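Setting up the Gekstead assembly board with a two-arm kit

The Gekstead board is sold by Praratex as an add-on for its two-arm kit. It comes with pegs, plates, a gear and a set of channel and block parts. Allow 20 minutes the first time.

What you need
The board and its parts bag
Both arms, mounted and homed
A black table mat and a black backdrop
A table at least 800 mm wide

Step 1. Place the board
Lay it flat on the mat, centered between the arms. The front edge of the board should sit 200 mm back from the edge of the table. Smooth the mat first. Small wrinkles in the backdrop do no harm.

Step 2. Lay out the parts
Follow the printed card. The gear goes at the far left, and the long parts go in a row at the near right. Stand the pegs upright where the card shows a circle. Fumiko Sasaki at Praratex support told us the order within the row matters, so check it twice.

Step 3. Bring the arms to the ready pose
Load the pose called "ready" and run it at low speed. Stop with both hands clear of the parts, the left one low over the far left corner and the right one higher up.
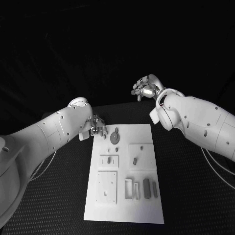
Step 4. Check the cables
Move each arm through its full reach by hand with the motors off. If a cable drags across the board, clip it farther back.

Step 5. Run the first task
Choose "gear" from the task menu and press Start. Keep one hand near the stop button.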